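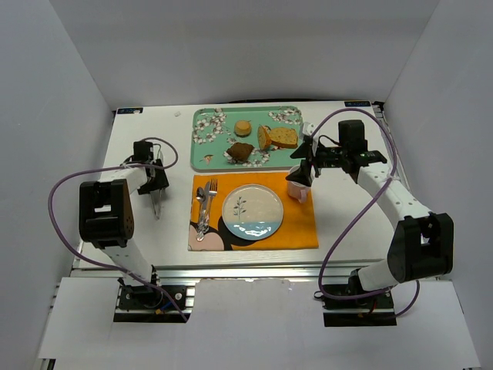
*Bread on a flowered tray.*

## Corno's Language Table Outgrows Its Back Room

CORNO, August – For five years, the weekly language table at the Kidotetti café has had one rule: you greet each person in that person's language before you sit down. This worked well with four regulars. With 13, it has begun to eat into the evening.

"We start at seven and finish saying hello at half past," said Padmavathi Alva, who founded the group and still declines to shorten the rule. "Some people consider this a problem. They are usually the ones who haven't practiced."

The group will move next month to the reading room of the Stonia Library, helped by a $4,000 grant from the town's culture fund. The money covers a year's rent, a shelf of dictionaries and a printed booklet of 100 greetings, edited by Ostap Stetsiuk and Saranya D'Souza.

The booklet is late. The editors spent most of the spring on the question of whether "Have you eaten?" counts as a greeting or an invitation. Stetsiuk held that it was a greeting. D'Souza, who grew up in a house where a "yes" was ignored and a plate appeared anyway, held that it was neither. It will be printed with a footnote, which runs longer than the entry.

Prakash Rajan, a retired court interpreter, will lead a session on goodbyes at the first meeting in the new room. The library closes at nine. Regulars have been asked to begin leaving at 8:15.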